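Illbridge Books to publish essay collection by Vilja Kuusisto in February

Illbridge Books has announced that it will publish The Wrong Umbrella, a collection of 12 humorous essays by Vilja Kuusisto, in February. The book will appear in hardback and as an audiobook, with the author reading all of the essays herself.

The Wrong Umbrella is Kuusisto's second collection. Its subjects include a family holiday spent in a closed hotel, the etiquette of returning borrowed casserole dishes, and the five weeks the author worked as a night clerk at a ferry terminal. The longest piece, 'Letters to Mrs Cieślak', is told through notes left for a neighbour whom the author never managed to meet.

The audiobook was recorded at the Tinutard studio in Cleltley and runs to just under six hours. It includes one essay, 'A Short Speech for the Dentist', which does not appear in the printed edition.

Danang Ong, publishing director at Illbridge Books, said: "Vilja Kuusisto writes about small embarrassments with great patience, and her readers recognise themselves on every page. We were keen that she should read the book herself. Her timing is very much her own – she will wait a long while before the end of a sentence – and we wanted listeners to have that."

Vilja Kuusisto said: "I read everything aloud in the kitchen before I send it to anyone, so the recording felt quite natural. I did have to learn to turn a page quietly."

A signed edition of 905 numbered copies, bound in green cloth, will be sold through independent bookshops only. Shops wishing to order signed copies should contact the Illbridge trade sales desk. Each shop may order up to 34 copies.

The author will read from the collection at Cleltley Library on the Wednesday of publication week, beginning at 7 pm. Entry is free, but places must be reserved with the library in advance.

Review copies and audio extracts are available to the press on request.

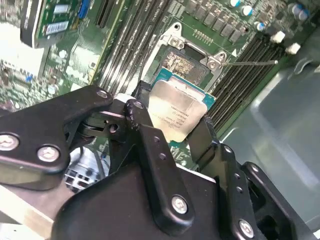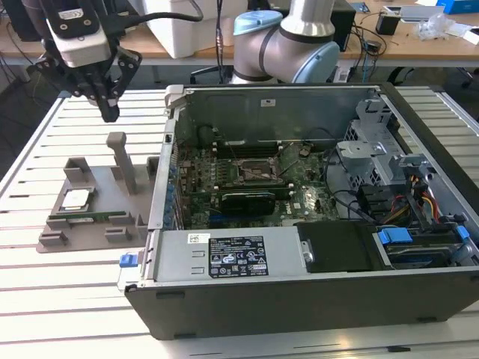
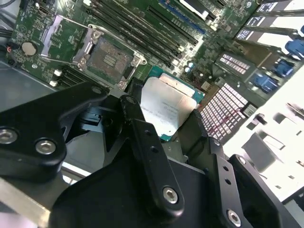
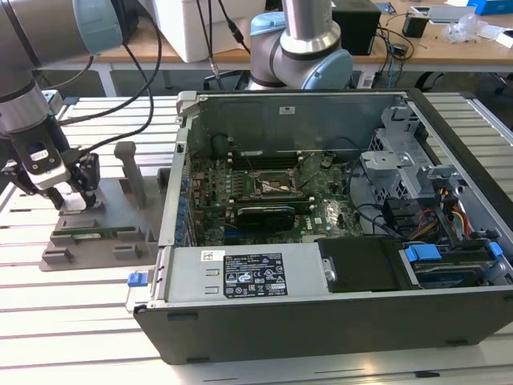
Will the signed edition include the extra essay from the audiobook?

The signed edition has the same text as the standard hardback, so 'A Short Speech for the Dentist' can be heard only in the audiobook.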